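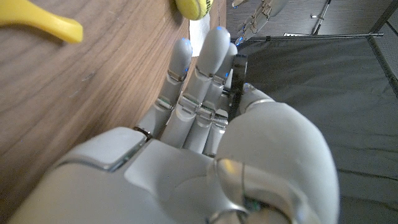 The Rillen hand at the edge of the bench, fingers up, with the second hand behind it.

Home | Articles | Robots & Automation | Hands and Grippers | Recent changes | Log in

Rillen is a pair of robot hands, plus the arms and frame that carry them, built in the Andance shared workshop. I'm one of the people who built it, so read this article as half reference entry and half me going on about my favorite thing in the building!

Overview

Each hand is a white-shelled, humanlike design with jointed fingers and a chunky thumb. The finger segments meet at silver-colored bands, and there are little blue lights at the tips. People always ask about the lights. They come on with the finger power, so I can tell from across the room whether I should be keeping my knuckles out of the way (I should, mostly).

The name comes from the street the workshop used to be on. Older notes call the project Rudon, which was our first controller board, and you'll still find that word all over the code.

Construction

We started in May with a budget of 4000 dollars and blew through most of it on the hands. Everything else got made or scrounged. The shoulder brackets went through three versions: the first flexed, the second cracked along a screw hole, and the third is ugly and has been fine. I'd go straight to thick brackets if I did it over.

Wiring took way longer than the mechanical work. A cable that looks plenty long with the wrist straight gets awfully short when you turn it, so leave slack, then add a bit more. We run each wrist slowly through its whole range by hand before powering up, a habit we picked up after pulling 2 connectors in one evening.

Control

The software is called Benjelloun and it's pretty plain stuff. It stores hand poses and moves between them at a speed you set. I keep the speed at 45 percent for anything near the table, and I only go higher when the space is clear. Closing the fingers on something soft was easy to tune (a tennis ball is great for this, it forgives everything). Smooth plastic is harder, and paper flat on wood is still the worst — you need the fingertips to come in very low, and the thumb wants to get there first.

Known problems

The two hands don't quite agree on what "open" means, so poses copied from one to the other need a touch-up. Thumb calibration also drifts over a long session. Restarting Benjelloun fixes it, though I'd love a better answer.

See also: Tendon drives; Wrist cabling; Andance tool list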